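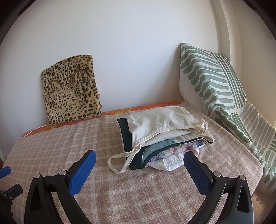 Projektbericht: Lokalradio und Hörgewohnheiten im Sendegebiet Londness

In unserem Seminarprojekt haben wir untersucht, wer das Bürgerradio Londness noch über UKW hört und wer auf den Stream umgestiegen ist. Der Sender teilt sich seine Frequenz mit einem Schulfunk und darf täglich nur 4 Stunden eigenes Programm ausstrahlen. Gefragt haben wir auch, wo gehört wird. Die Küche lag vorn, danach kam das Schlafzimmer. Ein Bett mit einer weichen, beige und blassrosa karierten Decke ist für viele Befragte der übliche Platz für die Spätsendung, und dort läuft das Programm fast immer über das Telefon. Für die Auswertung haben wir deshalb Hörort und Empfangsweg getrennt erfasst.

Vorgehen

Die Befragung lief im Mai und Juni in den Ortsteilen Avden und Ommont. Wir haben 1.567 Fragebögen verteilt, den größten Teil über Briefkästen, den Rest über die Stadtbücherei und zwei Bäckereien. Zusätzlich konnten die Fragen online beantwortet werden. Der Rücklauf war in Ommont deutlich besser als in Avden. Wir führen das darauf zurück, dass in Avden in derselben Woche eine Umfrage zum Busverkehr verteilt wurde und beide Bögen sich ähnlich sahen. Das hätten wir mit einem farbigen Deckblatt vermeiden können.

Neben der Befragung haben wir 95 Sendungen aus dem Archiv des Senders nach Themen sortiert. Die Mitschnitte lagen in zwei Dateiformaten vor, die älteren ließen sich erst nach der Umwandlung mit dem Programm Soliman abspielen. Zwei Dateien waren beschädigt und sind durch Sendungen aus demselben Monat ersetzt worden.

Ergebnisse

Der Empfang über UKW ist in Avden schlecht. Das Gelände fällt dort zum Fluss hin ab, und in der Uferstraße klagten die meisten Befragten über Rauschen. Entsprechend hoch ist in diesem Ortsteil der Anteil der Streamnutzer. In Ommont wird überwiegend klassisch mit dem Küchen- oder Autoradio gehört. Das Alter spielt eine kleinere Rolle, als wir vermutet hatten. Auch ältere Befragte nutzen den Stream, wenn das Radio an ihrem Wohnort rauscht.

Bei den Inhalten stehen Gemeinderat, Vereinssport und Straßensperrungen oben. Die Musiksendungen am späten Abend haben wenige, aber treue Hörer. Mehrere schrieben auf die Rückseite des Bogens, sie wünschten sich die Wiederholung vor 22 Uhr.

Schwierigkeiten

Die Frage nach der Hördauer war missverständlich. Einige gaben Minuten pro Tag an, andere Stunden pro Woche. Wir haben nur die eindeutigen Angaben verwendet, weshalb die Tabelle zur Hördauer im Anhang eine kleinere Grundlage hat als die übrigen. Außerdem sendete der Schulfunk in der zweiten Junihälfte nicht, und Londness füllte die Lücke mit Wiederholungen. Bögen aus dieser Zeit sind in der Datei gekennzeichnet.

Ausblick

Der Sender hat die Auswertung erhalten und prüft, ob die Spätsendung früher beginnen kann. Eine Empfangsmessung in der Uferstraße war geplant, das Messgerät stand uns aber nicht lange genug zur Verfügung. Fragebogen, Themenliste und Tabellen liegen im Anhang bei.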